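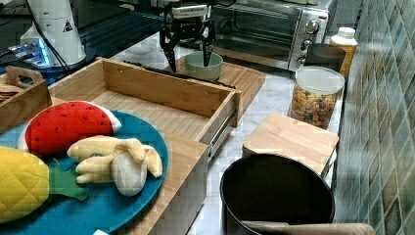 4. Submitting a news article to the Corkeck humor board

Before you start, log in and confirm your e-mail address. Guests can read and vote, but they can not post.

1. Open the Submit page and choose the category "Polls and Predictions".
2. Paste the link of the article. The title is filled in automatically.
3. Write your comment in the box. The limit is 118 characters, spaces included.
4. If another person sent you the article, put the name in the field "Thanks to".
5. Press Send. The post waits in the queue until a moderator opens it.

Note: The site compares your link with the older posts. When the same article was already posted, you see message 3105 and the draft stays in your folder.

Caution: Do not change the numbers of a poll to make the joke stronger. After three such posts the account is closed for submissions. Questions about a closed account go to Ultan Mac Mathúna, by the contact form only.

For editing a post after it is published, see section 5.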